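Section 4: Sorting Out Your Bins and Baskets

You've got the shelf unit up and level (if not, go back to Section 3, I'll wait), so now we get to the part I like best. I wrote this section after setting up my own pantry with the Dasa shelves, and then my sister-in-law's, and I've changed the order of the steps twice. Do it in this order. You'll save yourself an evening.

Before you start

You'll need a clear table, a damp cloth, a dry cloth, a soft pencil, some masking tape and whatever bins and baskets you plan to use. They don't have to be from the Dasa line. I mix mine up all the time — a couple of Ferix bins, a few old mesh baskets, some things I've had since my first apartment. What matters is whether they fit the shelf and whether you can get them out again with one hand.

Note: The inside depth of the standard shelf is 326 mm and the gap between shelves on the lowest setting is 167 mm. Write those two numbers on a piece of tape and stick it to the table. I still have mine on there.

4.1 Washing and drying

1. Peel off any stickers. If the glue stays behind, rub in a little cooking oil, leave it while you drink your coffee, then wipe.

2. Wash plastic bins in lukewarm water with ordinary dish soap. Use a sponge and keep the scratchy side away from anything clear! Clear plastic shows every single mark and you'll be looking at it for years.

3. Rinse mesh baskets under the faucet and shake them over the sink. Water likes to sit in the corners.

4. Dry everything with a cloth and then leave it out upside down overnight.

Caution: Don't put the clear bins in the dishwasher. I did it once, on the hot cycle, and the bin came out with a twist in it and never sat flat again.

4.2 Measuring

5. Measure each container at its widest point. On most bins that's the top rim, so don't measure the base and call it done (I have done this).

6. Measure the height too, and leave a finger's width of air above it so you can tip the bin forward a little as you slide it out.

7. Put a bit of tape on each one and pencil the shelf you think it belongs on. You'll change your mind, and pencil rubs off.

4.3 Trying out the layout on the table

People skip this and go straight to the shelf, and then they're crouched on the floor at 9 p.m. with rice in their socks. Please use the table.

8. Set out all the containers, empty, with enough room to pick each one up. Don't nest them yet.

9. Group them by what they're made of first. Smoky see-through plastic in one bunch, clear in another, mesh in a third. You'll see fast which ones share a height and can stand side by side on a shelf.

10. Turn any bin with a handle cut-out so the handle faces you. If the handle is at the narrow end, that end goes to the front of the shelf. If it's on the long side, you'll need a wider stretch of shelf than you thought.

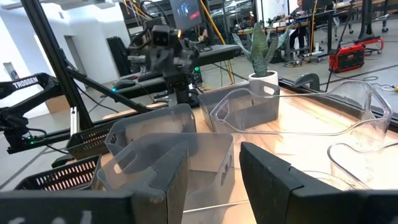

11. Now decide what goes in what. My rule is that smoky gray plastic gets the things I want to find but don't want to stare at — half-used bags, batteries, the birthday candles. Clear bins get the food I forget I own. Mesh is for anything that needs air, so onions and garlic, and also dish towels.

12. Slide a piece of paper under anything that might shed onto the shelf. Onion skins go straight through mesh slots, and so do loose tea lights if you store the basket on its side.

Note: Inese Kļaviņa, who checked this guide for me, does it the other way around and puts her onions in a paper bag inside the basket. That works too, and the shelf stays cleaner.

4.4 Loading the shelf

13. Start at the bottom with the heaviest bins. Cans, flour, pet food. Keep each bin under two-thirds full until you've tried pulling it out a few times.

14. Put the long bins in next, short end first, and push them until they touch the back rail.

15. Fill the gaps with the smaller bins and leave one space free on the middle shelf. You'll want it in November when the baking things multiply.

16. Baskets go up top, where they're light enough to lift down.

Caution: Don't stack a full bin on top of an open one. The rim of the lower bin bows outward and the top one drops in. If you want to stack, get the Mägi lids, or cut a board to fit across the rim.

4.5 If something doesn't fit

Bin catches on the shelf above: move the shelf up one notch, or swap the bin to the top.

Bin slides around: a strip of rubber shelf liner underneath fixes it. I use the Gallorico one, cut a little shorter than the base so it doesn't peek out.

Basket snags on the shelf edge: check underneath for a bent wire and ease it back with pliers, with a cloth in between.

Labels come next, in Section 5. Leave the masking tape on until then.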